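Bench arm equipment: buying and budgeting questions

Frequently asked questions for departments and sites planning a two-arm bench. Applies to orders placed through the Brultimton stores office. For floor-standing machines, see the separate page on guarded cells.

What does a standard bench order include?

Two arms, two base plates, one camera per arm, one power supply, the servo cables and the fixings. The computer and the table are not included. Nor are hand tools, spare cables or the items the arms will handle. These go on the site's own budget line and should be listed on the request, even where the site already owns them, so that the approver can see the full cost of the bench.

Can we order a single arm and add the second later?

Yes, but the second arm will be charged at the price in force when it is ordered, and the parts may come from a different print batch. Differences in colour are not grounds for return. Differences in fit are. If the work is likely to need two arms within the same budget year, order both together.

Printed or machined arms?

Printed arms cost less and can be repaired on site if the site has a printer and the right files. They flex more under load and the screw holes wear. For light packages, small cartons and hand tools moved slowly, printed arms are usually enough. For heavy parts or for work that must repeat to a tight tolerance, ask for a quotation on the Aravena machined arm and allow for the longer delivery time.

Sites sometimes ask whether a printed arm can be upgraded to machined parts later. The base plate hole pattern is the same. The servo mounts are different, so in practice only the plate and the cables carry over.

How much table do we need?

More than the arms themselves take up. Allow room for the base plates, the full reach of both grippers, a clear area in front for setting out work, and a strip at the back for power and data. The back strip is the part most often left out of a plan. A power supply, a laptop on a stand and the cable runs to two arms will fill it quickly. 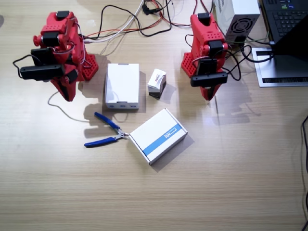
Bulcombe, February. The bench at this site has two red printed arms on perforated base plates, with cartons and a pair of blue-handled pliers set out on the table. The power supply and laptop are kept at the back right corner and the cables run along the rear edge. Sites working to the Bulcombe layout should note that this puts the supply nearer to one arm than the other. Measure the longer run before ordering cable. The front of the table is left clear, and the plan should show this area as reserved.

Which tabletop is acceptable?

Any flat, rigid top that will take the fixings for the base plates. Wood is acceptable. A glossy finish may cause reflections in the camera picture, so ask the supplier for a sample and check it under the lights that will be used. Folding tables are not accepted for powered arms.

What should we budget for spares?

Servos are the main item. Allow two spare servos per bench in the first year and one set of gripper jaws per arm. Printed jaws wear at the tips and should be treated as a consumable. Cable ends also fail, mostly at the point where a cable leaves a moving joint. A made-up spare costs more than loose cable and connectors but saves bench time.

Do not strip a working arm for spares without telling stores. The asset record is held against the complete arm, and a missing servo will be charged to the site at the next audit.

How is the power supply sized?

By the stall current of all the servos on both arms, plus a margin. Send the servo part number with the request and stores will do the sum. Do not size the supply from the running current, which is much lower. The case needs clear space at the fan grille, and nothing should be stored against it.

One supply may feed both arms. If each arm must be switched off separately, add a switch for each or order a second supply. Where two supplies are used, they must be the same model.

Can an existing laptop be used?

Usually. It must have enough ports for both arms and both cameras without an unpowered hub. Check the ports before raising the order. A powered hub is on the accessories list at 7 per cent of the bench price, but not every hub works with two cameras at full picture size, so only the listed model is supported.

A laptop stand is optional. If one is used, include its base in the table plan.

Do we need to buy test objects?

No. Ordinary cartons of different sizes are suitable for first trials, along with any tool the job will involve. Put a nominal sum on the request for replacement cartons, as crushed corners affect how the gripper closes. If the finished job will handle a particular product, obtain packaging of that product before the arms arrive.

What is the lead time?

Some 100 working days from approval to a bench ready for use, of which the larger part is delivery. Table, power sockets and network should be in place before the arms are delivered. Wustby orders go by the monthly van and may take longer. Arms held in stores because a room is not ready are charged for storage after the second week.

Are installation and training included?

Installation is included for sites that submit a table plan with the order. Training is charged separately, per session, and covers homing, camera alignment, servo replacement and safe shutdown. At least two people from the site should attend so that the bench is not left idle during leave.

Which costs are most often missed?

Cable management, a second mains socket, replacement gripper jaws and the staff time spent on calibration. Calibration recurs whenever a servo is changed or a base plate is moved. Enter it under running costs and leave it out of the purchase price.

Where do we send the request?

To the stores office at Brultimton, using form B with the table plan attached. Requests without a plan are returned. Prices on the current list are held for orders received before the next revision.

Page last revised Wednesday, June 12, 2024.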